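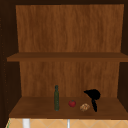

The lending scheme in Kunusville has now run since April, and I'd ask the fund to read the loan figures with some care. We were given money for 100 household tools and told that demand would look after itself. Loans stand at 22. Roxana Oprea puts this down to the summer and expects a rush once people start on their gardens again. I have my doubts, as the summer is when most people here do start on their gardens. The storage question has also been handled back to front. An open wooden cabinet with an upper and a lower shelf is a perfectly decent thing, but we agreed on shelving before we had agreed on what would be lent, and a hedge trimmer does not store like a set of spanners.

Spending to September 16, 2021 is within budget, mainly through not having bought things. The leaflet drop went to some 500 homes in Kunusville and Flurnonell. Bogdan Bogdan regards it as a success. I can't find anybody who joined after reading the leaflet, though we never asked new members how they heard of us, so his guess may be as good as mine. The joining form now has a question on it.

Repairs are the one part I would defend without much argument. Huguette Sutherland's evening sessions are full, and people come back with a second lamp or toaster. They don't borrow anything while they are there, which ought to tell us something.

The Flurnonell branch is still on paper. Lorna MacKinnon has looked at 2 sites and likes the one by the bus stop. The rent has not been confirmed in writing and I would not release the next payment until it is. I would also drop the online booking page – the phone works, and the quote for the page was more than we have spent on tools.

Still outstanding: insurance for the power tools, the late fee (if there is to be one), and a reply from the Pîrvu group about sharing their van.

Regula Gisler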